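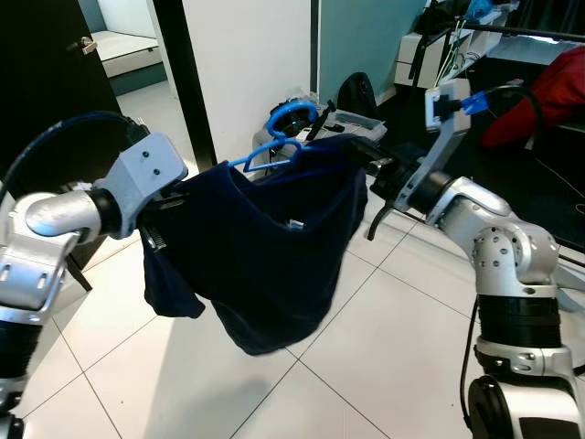

Als Kleideraufbewahrung bezeichnet man im Haushalt das geordnete Unterbringen von Kleidungsstücken zwischen zwei Tragezeiten. Zu unterscheiden sind die hängende und die liegende Aufbewahrung; Mischformen wie das Überlegen gefalteter Stücke über eine Stange kommen ebenfalls vor. Hängend werden vor allem Hemden, Blusen, Sakkos, Mäntel und Kleider untergebracht. Hilfsmittel ist meist der Kleiderbügel mit gebogenem Haken, der heute aus Holz, Metall oder – wie der leuchtend blaue mit dem dunkelblauen Kleidungsstück – aus Kunststoff gefertigt wird. Liegend werden Wäsche, Strümpfe, T-Shirts und ein großer Teil der Strickwaren gelagert.

Geschichte

Bis in die Neuzeit war die Truhe in weiten Teilen Europas das übliche Möbel für Kleidung und Haustextilien. Sie ließ sich verschließen, transportieren und zugleich als Sitz nutzen. Die Stücke lagen darin übereinander, so dass für ein weit unten liegendes Teil der Inhalt ausgeräumt werden musste. Schwere Obergewänder hingen daneben an Wandhaken oder an waagerecht angebrachten Stangen.

Der zweitürige Kleiderschrank verbreitete sich zunächst in wohlhabenden Haushalten. Im Inneren saßen Haken oder Holzzapfen, an denen die Kleidung am Kragen oder an einer Schlaufe hing. Die quer laufende Kleiderstange setzte sich erst mit dem Bügel durch, der im 19. Jahrhundert in Gebrauch kam. Mit ihr wurde die Schranktiefe zu einem festen Maß: Ein Bügel, der quer zur Front hängt, braucht Platz für die volle Schulterbreite, und Korpusse von 600 Millimetern Tiefe sind bis heute weit verbreitet.

Im 20. Jahrhundert kamen Einbauschränke, offene Stangensysteme und begehbare Ankleiden hinzu. In kleinen Wohnungen dient häufig der Flur als zusätzlicher Stauraum, vor allem für Jacken und Schuhe.

Hängende Aufbewahrung

Beim Hängen trägt das Kleidungsstück sein eigenes Gewicht. Gewebte Stoffe mit fester Bindung vertragen das gut, weil Kette und Schuss wenig nachgeben. Falten aus dem Tragen hängen sich bei Wolltuch teilweise aus, bei Leinen kaum. Sakkos und Mäntel werden auf breite Formbügel gehängt, deren Enden die Schulterpartie ausfüllen. Drahtbügel nehmen wenig Platz ein, drücken sich aber leicht durch dünne Stoffe.

Hosen hängen entweder am Saum in einer Klemme oder der Länge nach gefaltet über einem Steg. Röcke werden am Bund geklemmt oder an eingenähten Schlaufen befestigt. Bei langen Kleidern sollte der Saum frei über dem Schrankboden enden; ein Abstand von 15 Zentimetern lässt darunter noch Raum für flache Schachteln.

Eine voll belegte Stange erschwert die Luftzirkulation. Der Bügelhersteller Stuvard gibt in seinem Pflegeheft an, Wintermäntel sollten so hängen, dass sich zwischen zwei Stücken noch eine flache Hand einschieben lässt. Für Hemden nennt das Heft keinen Abstand.

Liegende Aufbewahrung

Maschenware ist dehnbarer als gewebter Stoff. Schwere Pullover können sich auf dem Bügel unter dem eigenen Gewicht längen, und an den Schultern bilden sich mitunter Ausbuchtungen. In der Haushaltsliteratur wird deshalb überwiegend zum Falten geraten. Üblich ist es, die Ärmel nach hinten zu legen und das Rumpfteil ein- oder zweimal umzuschlagen. Die schwersten Teile kommen nach unten.

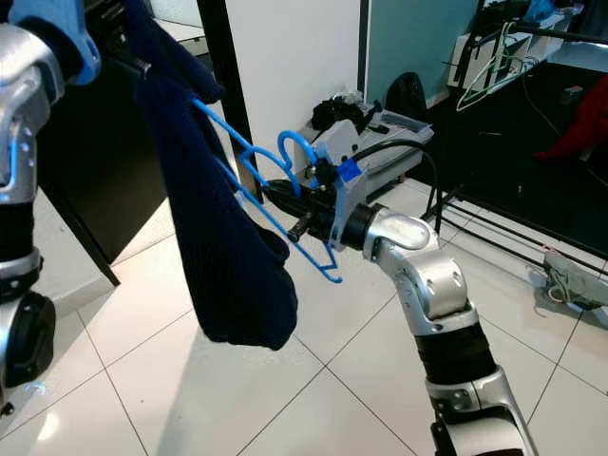
Isla Buchanan hält die Faustregel, Strick gehöre grundsätzlich ins Fach, für zu grob. Ein feiner Pullover aus glattem Garn wiege oft kaum mehr als ein Hemd und nehme auf einem breiten, gerundeten Bügel keinen Schaden, während er ganz unten im Stapel scharfe Knicke bekomme. Die Grenze zieht sie nach Gewicht: Was mehr als 600 Gramm wiegt, wird gelegt. In neueren Ratgebern findet sich als Zwischenlösung das Überhängen, bei dem der Pullover längs gefaltet und mit Rumpf und Ärmeln über den Bügelsteg geschlagen wird. Das Gewicht verteilt sich dabei auf beide Seiten.

Schubladen eignen sich für kleinteilige Wäsche, offene Fächer für Stapel. Sehr hohe Stapel kippen beim Herausziehen, weshalb viele Schranksysteme versetzbare Einlegeböden haben. Das senkrechte Einstellen gefalteter oder gerollter Teile in die Schublade, bei dem jedes Stück von oben sichtbar bleibt, ist vor allem bei T-Shirts verbreitet.

Raumklima und Schädlinge

Textilien nehmen Feuchtigkeit aus der Luft auf und geben sie wieder ab. Als günstig gilt eine relative Luftfeuchte von 50 Prozent. Steigt sie über längere Zeit auf mehr als 70 Prozent, nimmt die Gefahr von Stockflecken und muffigem Geruch zu. Kritisch sind Schränke an schlecht gedämmten Außenwänden, besonders wenn die Rückwand ohne Luftspalt anliegt.

Der bekannteste Schädling ist die Kleidermotte. Fraßschäden verursachen ausschließlich die Larven, die Keratin aus Wolle, Pelz und Federn verwerten. Getragene Stücke mit Schweiß- oder Speiseresten werden bevorzugt befallen. Vor dem Einlagern wird Wollkleidung daher gewaschen oder gereinigt und anschließend in dicht schließenden Behältern verwahrt. Zedernholz und Lavendel werden traditionell beigelegt; ihre Wirkung ist begrenzt und lässt mit dem Duft nach.

Saisonale Einlagerung

In Regionen mit ausgeprägten Jahreszeiten wird ein Teil der Garderobe zweimal im Jahr umgeräumt, in Mitteleuropa oft im März und im Oktober. Ausgelagerte Stücke kommen in Kartons, Kunststoffboxen oder Stoffhüllen. Vakuumbeutel sparen Platz, sind für Daunen jedoch nur für kurze Zeit geeignet. Digitale Kleiderlisten, etwa die Anwendung Skurnix, halten fest, welches Teil in welcher Kiste liegt. Älter ist das beschriftete Etikett an der Stirnseite.
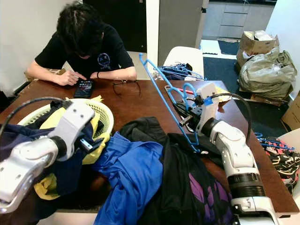
Nach Ishbel Dunbar bringt eine solche Liste nur dann etwas, wenn sie beim Einräumen selbst geführt wird; wer sie am Abend aus dem Gedächtnis nachtrage, suche im Herbst doch wieder in allen Kisten. Dunbar empfiehlt, je Person eine eigene Kiste zu packen und Mützen, Schals und Handschuhe getrennt zu halten, weil sie als Erste wieder gebraucht werden. In ihrem Ramsider Ratgeber rät sie außerdem, Lederschuhe mit Papier auszustopfen und keinesfalls in Folie zu wickeln.

Siehe auch: Ankleidezimmer, Kleiderbügel, Kommode, Mottenschutz, Truhe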